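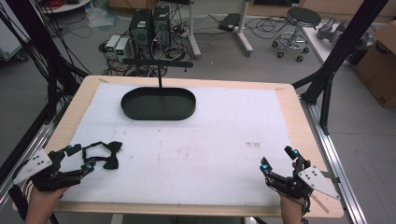 Software Corner: the timestamps are finally behaving

Hello again from the tooling side of the building! Last time I promised you an update on the glove recorder, and then I went quiet, mainly due to spending most of the summer staring at plots of two lines that should have been one line. I have good news now, so settle in.

For those who joined the list recently: I look after Ketier, the program that takes everything coming off the wearable grippers (finger joints, wrist pose, the head camera) and writes it into a single recording that the training folks can use. It sounds like a glorified save button. I used to say so myself, before I had to write one.

The trouble we had was time. The camera has its own clock, each glove has its own clock, and the computer has a third opinion about all of it. In the old version I stamped each message when it arrived, and on a good day that was fine. On a bad day the left hand would be 11 milliseconds late at the start of a session and a lot later by the end, so when you played it back the fingers closed on something the camera had already seen get picked up. A policy trained on that learns to grab late, and you can imagine what it does with something as floppy as a bow tie.

Renata Rivadeneira spotted the pattern before I did. She had been replaying the bow tie recordings at quarter speed for a different reason altogether (she wanted to know where people put their thumbs) and she sent me a message that just read "your left hand is drifting." I was a bit offended for an hour or so. Then I plotted it, and yep, drifting.

So what changed? Every device now stamps its own data at the source, and Ketier keeps a running estimate of the offset and drift for each one. We ask each glove for its time every 600 milliseconds, throw out the replies that took too long to come back, and fit a line through what remains. There's nothing clever in it. The fiddly part was deciding what to do when a glove restarts in the middle of a session, where the clock jumps back to zero and my nice line goes straight through the floor. For now we close the recording and open a new one. You'll see the files with a "part" suffix, please don't rename them!

I reran the new code over the raw logs we had kept from the spring, all 2,695 of them. Most came out fine. A few hundred needed the left hand shifted, and some 800 had gaps long enough that I've marked them "review" and left them out of the default training list. If you want them back, there's a flag for that, and it's in the readme under filtering. Please look at a few before you switch it on.

Other bits while I have you:

The replay viewer now draws both hands over the camera view. The left is orange and the right is blue, and you can hide either one with the L and R keys. If the drawn hand sits off to one side of the real one, redo the head camera calibration before you tell me the tracking is broken. I say this with love.

The joint smoothing is off by default. It made the plots pretty and it also rounded off the quick little pinches, and those are the part of picking up thin fabric that we care about. You can still smooth at training time if your model prefers it.

The team over at Bresarent asked if Ketier could write their file layout too. It can, more or less. The converter is slow and I wouldn't run it on a full day's work yet, but short sessions go through without complaint.

Disk space: please clear your scratch folders. You know who you are.

Next up is live checking, so the person wearing the gloves hears a beep when a stream drops out, and doesn't find out after lunch. I have a rough version running on my own machine and it beeps far too much. Renata wants it to speak actual words. I'd like to get something usable to everybody by December, with or without the talking.

If you have a recording that looks wrong in the new viewer, send me the session name and the rough time where it goes funny. Screenshots are nice, but I can't do much with only a screenshot. The install notes are in the usual folder, and the old version stays up for another month in case you're in the middle of something.

Posted September 7, 2022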